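The Long Commute Out of Saltham

The 6:10 bus from Saltham used to leave full. It now leaves with a dozen empty seats, and the company that runs it has cut one of the two later departures. The people who rode it still have their jobs. They do them at home, or in a rented room over a shop, or in the old seed warehouse on Kong Street.

Saltham sits 70 miles from the nearest large city. For two generations the town's office workers drove or rode in each day, and the town arranged itself around that. The bakery opened at five. The day care took children until seven at night. The hardware store did most of its business on weekends.

All of that has moved. The bakery opens at seven now and sells more lunches than rolls. The day care closes at half past five. The hardware store has started keeping a clerk on through the middle of the day, when people walk over on a break to buy a hinge or a bag of potting soil.

The change was slow to show up in town records. A survey mailed out by the weekly Saltero in May drew 287 replies, and 259 of them came from people who said they had once commuted to the city. Most said they went in once a month or less. Asked what they missed, a good number named the ride itself. It was the only hour they had for reading.

Money is part of the story. A desk in the warehouse costs $50 a week, less than the bus pass did. The building is run by Tostura, a small company that also owns the laundry next door. It put in new wiring and better heat, left the loading doors as they were, and rents by the week with no contract.

Not every household has come out ahead. Rents near Kong Street have gone up, and the cheaper apartments above the shops are harder to find. Heating a house all day costs more than heating it at night. Several people who answered the survey said they worked longer hours than before – the bus had been their reason to stop.

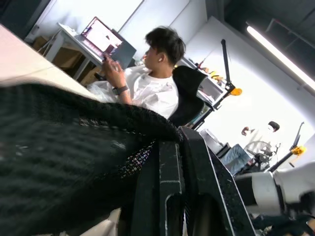
One reader wrote to the Saltero that the paper was making too much of it, that her street had always had people home in the daytime, and they were called night nurses. She would like the late bus back, she added, as her shift at the city hospital has not moved anywhere.

The bus company says it will look at the schedule again after the summer. For now the last one home leaves the city at 6:40.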